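Conjunto de Refeição Keker para Voluntariado de Longa Duração

Ref. 1738-K
Linha: Equipamento para voluntários e cooperantes
Distribuição: Plinier
Disponibilidade: em stock

O conjunto Keker foi preparado para organizações que colocam voluntários em comunidades rurais por períodos de um ou dois anos. Faz parte do equipamento de instalação entregue à chegada, juntamente com o filtro de água e o mosquiteiro, que se encomendam à parte. 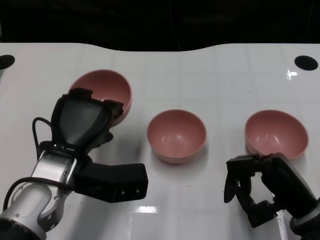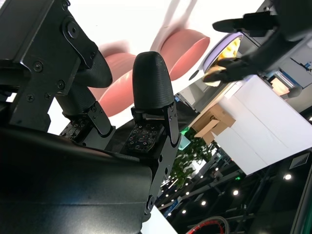
O conjunto destina-se a uma casa partilhada por dois a quatro voluntários. Inclui o necessário para cozinhar e comer nos primeiros meses, até que cada um compre no mercado local aquilo que lhe faz falta. Muitas organizações preferem pagar um subsídio de instalação e deixar as compras ao voluntário. Onde há comércio perto, é uma boa solução. O Keker foi pensado para as outras colocações, em que a loja mais próxima fica a um dia de viagem e o transporte só passa uma vez por semana.

Conteúdo do conjunto

Taças empilháveis
Pratos fundos
Talheres de mesa, em bolsa de tecido
Panela média com tampa
Faca de cozinha com protecção de lâmina
Tábua de corte
Caixa de transporte com fecho
Folha de inventário em português, francês e inglês

As quantidades de taças, pratos e talheres dependem da versão. A versão Individual serve uma pessoa e a versão Casa serve quatro. Não fornecemos fogão nem botija de gás, por razões de transporte aéreo.

Caixa de transporte

A caixa é fabricada pela Tostura e serve também de armário de cozinha depois de esvaziada. A tampa tem vedação contra formigas e pó. O fecho aceita cadeado, não incluído. Numa casa sem prateleiras, duas caixas sobrepostas fazem uma bancada baixa -- os cantos encaixam uns nos outros e o conjunto não escorrega.

Peças de substituição

Todas as peças se vendem em separado, com um mínimo de 30 unidades por referência nas encomendas de organizações. Os voluntários já colocados podem pedir peças avulsas através do coordenador de país. O pedido deve indicar o número de inventário da caixa, gravado no interior da tampa.

Ao fim da missão

Recomendamos que o conjunto fique na casa e passe para o voluntário seguinte. A folha de inventário tem espaço para quatro passagens, com data e assinatura de quem sai e de quem entra. As peças em falta são anotadas na última coluna. Se a colocação for encerrada, a organização decide se recolhe a caixa ou se a entrega à escola, ao posto de saúde ou à associação que acolheu o voluntário. No segundo caso, pedimos apenas o envio de uma cópia da folha, para actualizarmos o registo.

Preços para organizações

Versão Individual: 227 euros
Versão Casa: 738 euros
Lote de quatro conjuntos Casa: 2.646 euros

Os preços não incluem IVA nem transporte. São válidos para encomendas feitas a partir de 1 de Novembro de 2025 e substituem a tabela anterior. As organizações com estatuto de ONG para o desenvolvimento devem enviar o comprovativo com a primeira encomenda. As encomendas seguintes dispensam-no.

Envio e prazos

As encomendas são expedidas do nosso armazém no prazo de 30 dias. Para envios marítimos consolidados, o transitário habitual é a Steiner, mas aceitamos entregar a mercadoria a outro indicado pelo cliente. A documentação aduaneira segue em três vias. Convém confirmar com antecedência se o país de destino isenta de direitos o equipamento de voluntariado -- em alguns casos é preciso uma carta do ministério que tutela o programa, e essa carta demora.

Não enviamos para apartados postais. Nas colocações sem morada, usamos a sede da organização no país.

Garantia

Dois anos para a caixa e a panela, contados da data da factura. A garantia não cobre o uso da panela sobre lume aberto, nem fechos forçados. As reclamações fazem-se por correio electrónico, com fotografia da peça e número de inventário.

Produtos relacionados

Filtro de água de bancada Keker
Mosquiteiro de cama com saco
Lanterna recarregável com manivela
Caixa Tostura vazia, com tampa
Caderno de passagem de missão, capa dura

Pedir orçamento
Descarregar folha de inventário
Voltar a Equipamento para voluntários e cooperantes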